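From: Jummai Adeyemi
To: laws-and-officiating list
Subject: Re: Goalkeeper off the line at kicks from the mark

Noémi,

Comments in line. I have trimmed the parts where we agree.

Noémi Kozma wrote:

> We logged 139 kicks from the mark across the Brollia Cup and the
> Nava youth league. In most of the kicks that were saved, the assistant
> on the goal line did not flag the keeper's position, and I could not
> always tell from the footage whether he should have done.
> My proposal is that the assistant should stand level with the
> post and watch the feet only. The referee takes the ball and the
> kicker. At the moment both officials are looking at the ball.

Agreed on the split of duties. That is how I was taught it, and it is how I still brief teams of three. My difficulty is with "the feet only". The law asks for part of one foot on the line, in line with it, or behind it when the ball is kicked. A keeper who jumps straight up with both feet over the line is legal. An assistant who has been told to watch the feet and nothing else will see daylight under the boots and may flag it. I would write "the position of the feet relative to the line" and leave it at that.

The second point is the moment of the kick. If the assistant is looking at the line he cannot see the ball struck. He has to take it from the sound, or from the edge of his vision. On a quiet ground the sound is good enough. At the Gekness ground, with the drummers behind that goal, it is not. I have asked assistants there to stand a pace further back along the goal line so that keeper and ball both come into view. They lose some accuracy on the line itself, but I prefer that to a guess at the timing. 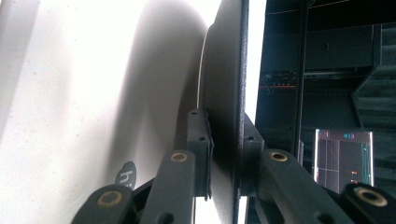

White curved surface with the dark plate against its right side.

> I would also like the sanction made clearer in our notes. Several
> referees cautioned the keeper for a first offence, and two teams
> protested.

The protests were right. For a first offence the keeper is warned, and the caution is for any further offence in that game or in the kicks. It also matters what happened to the ball. If the kick goes in, the goal stands and nothing is said about the keeper. If the keeper saves it, it is retaken. If it misses the goal or comes back off the frame, it is retaken only where the keeper's movement clearly had an effect on the kicker. I would set these out as separate entries in the notes, in that order. The present draft runs them together in one sentence of nearly a paragraph, and I had to read it 3 times before I found the verb.

Please also cover the case where both players offend. If the kicker feints after completing the run-up, that is a caution to the kicker and the kick is recorded as missed, whatever the keeper did. We had one of these in the Zoriveck semi-final and the referee ordered a retake, which was wrong in law. It made no difference to who went through, so there was no appeal and it never reached the assessors.

> Finally, can we ask for the footage from the other competitions?
> With 230 kicks or so I think the pattern would be safe to report.

I can get the Zoriveck footage. It is another 40 kicks, all from the same camera position behind the halfway line, so it will be useful for the kicker and of very little use for the keeper's feet. Could you record the camera position against each kick in your sheet? I would leave out any kick filmed from more than a few yards either side of the goal line when you come to the keeper figures. Otherwise we will be reporting on camera angles. That may bring the total down below what you already have, but I would still do it.

I would also drop the column headed "obvious". Two people marking the same clip will not agree on it. Use "foot in contact or above line: yes, no, cannot tell" and keep the "cannot tell" entries in the published table.

One small thing on wording. The draft says "penalty shoot-out" in the heading and "kicks from the penalty mark" in the body. Our older notes use the second term throughout, so please pick one and use it in the index as well.

I am travelling until the end of December and will only see mail in the evenings. Send the revised notes to the list, please, as others wanted to comment on the retake section.

Jummai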